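Pre-purchase inspection checklist: hand-held gripper units and mezzanine work area, Skirkbridge 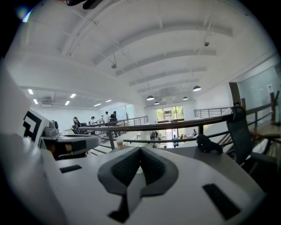 Scope and status

Inspection carried out 9th November. Covers the hand-held gripper equipment, the upper-floor desk area where it is used, and the items to be settled before the January equipment order. Desktop computers and network cabling are on a separate list.

Marking: P = pass. A = accept with comment. F = fail, correct before order is placed. Q = question for supplier or budget holder.

Section 1. Gripper body

1.1 Outer shell free of cracks and sharp edges. P
Comment: Shell is white with a matte finish. Light scuffing on the unit that has been on loan the longest. No action.

1.2 Slots in shell clear of debris. P
Comment: Two slots checked with a torch. Add to the monthly clean.

1.3 Ribbed insert secure, no lifting at the borders. A
Comment: Insert holds firm under thumb pressure. Lirmont lists it only as part of a complete shell. Ask whether it can be bought alone. If it cannot, the spares line needs to go up.

1.4 Hinged arm moves through full travel without sticking. P
Comment: Slight play at the end of travel, the same on each unit tested. Recorded so that it can be compared at the next inspection.

1.5 Square marker clean, flat and fully readable. A
Comment: Marker on the unit inspected is readable. One corner of a marker on another unit has begun to peel. Spare markers must come from the same print run or be measured before fitting. Do not accept home-printed replacements.

1.6 Screws tight, none missing. F
Comment: One screw missing from the underside of the second unit. Withdrawn until replaced. Quote to include a bag of fixings with every unit.

Section 2. Cables and power

2.1 Cable sheath undamaged along full length. P

2.2 Strain relief fitted where cable leaves the unit. F
Comment: Present on two units, absent on the others. Domański quotes for a moulded boot, fitted at the works. Lirmont offers a clip. The boot is preferred. Difference in price is 4 pounds per unit and should not decide the matter.

2.3 Cable length suits the work area. Q
Comment: Present cables reach the desk but leave little slack when the operator turns towards the stairs. A longer cable would be a trip risk on the walkway. Cost both lengths, and cost battery packs as a third option.

2.4 Portable appliance test labels in date. P
Comment: Chargers only. New chargers to be tested on arrival and entered in the register before first use.

Section 3. Work area, upper floor

3.1 Desk surface clear of drinks during handling work. F
Comment: Clear plastic cup with an iced drink standing on the desk. The units have open slots in the shell and are not rated against liquids. Drinks to be kept on a separate side table. Side table added to the order, low cost.

3.2 Desk clear of loose items not needed for the task. A
Comment: One soft black item lying towards the far edge. Remove or store.

3.3 Seating does not restrict the operator. A
Comment: Mesh chair with armrests stands close to the work position. Acceptable for seated work. For standing work, push the chair back before picking up the unit.

3.4 Railing sound and at correct height. P
Comment: Wooden handrail and horizontal metal bars. No loose fixings found. The handrail does not stop small objects from passing between the bars. See 3.5.

3.5 Protection against items falling to the lower floor. F
Comment: The desk stands by the railing and the floor below is in use. People were present there at the time of inspection. A dropped unit or test object could go over or through. Two options to be priced: clear infill panels along the railing, or moving the desk back from it. Moving the desk costs nothing but takes up part of the walkway, so measure first. Wrist lanyards to be used in either case.

3.6 Walkway and head of stairs kept clear. P
Comment: No bags or boxes at time of inspection. Delivery cartons must not be stacked here in January. Use the ground-floor store.

3.7 Lighting even across the work area. A
Comment: Daylight comes in through the glass doors at the rear of the lower floor, and the upper floor has ceiling panels over one side. Readings vary with the weather. Blinds are not proposed this year. Recheck when the new units are set up.

3.8 Other staff aware that handling work is in progress. A
Comment: Colleagues work at desks on the same floor. A floor sign is sufficient. One to be bought.

Section 4. Storage and handling

4.1 Each unit has its own case or shelf space. F
Comment: Units are stored together in a drawer and the arms touch. Foam-lined cases at 27 pounds each, one per unit, to be treated as part of the purchase and not as an extra.

4.2 Unit can be held for a full session without strain. Q
Comment: Operators report wrist fatigue late in long sessions. Ask both suppliers for the weight with cable attached. The figure on the Durnau data sheet is for the body alone and cannot be compared with the others.

4.3 Session limit displayed. A
Comment: Limit is 65 minutes, followed by a break. The notice is on the inside of the cupboard door and should be moved to the desk.

Section 5. Budget and supply points

5.1 Quotes on the same basis. F
Comment: Lirmont includes carriage, Domański does not. Durnau quotes ex works with a minimum order. Ask all three to requote delivered to Skirkbridge, with tax shown apart.

5.2 Spares allowance. Q
Comment: The draft allows 135 pounds per unit per year. This covers markers, fixings and one cable. It does not cover a shell. If the answer to 1.3 is that inserts are not sold alone, the allowance is too low.

5.3 Warranty terms. Q
Comment: Confirm whether damage from a fall is excluded. Confirm who pays return carriage. Confirm whether fitting our own markers affects cover.

5.4 Compatibility with existing units. A
Comment: Arms and inserts from the loan units should fit the current model. This has been stated by telephone only. Obtain it in writing and attach it to the order.

5.5 Delivery date. Q
Comment: Lead time from Domański depends on the moulded boot. If it slips past January, accept the first units with the clip and have the boots fitted later at the supplier's cost. Put this in the order terms.

5.6 Disposal of withdrawn units. A
Comment: Loan units go back to the supplier. Remove asset labels and wipe any stored settings first. Photograph each unit before packing.

Items to close before order

1.6 Replace missing screw, return unit to use.
2.2 Strain relief specified on all units.
3.1 Side table on order, drinks rule posted.
3.5 Infill panels priced, desk position measured.
4.1 Cases added to unit cost.
5.1 Requotes received from all suppliers.

Items marked Q may stay open when the order goes for approval, except 5.3, which must be answered in writing. Reinspect the work area after delivery and before the new units are issued.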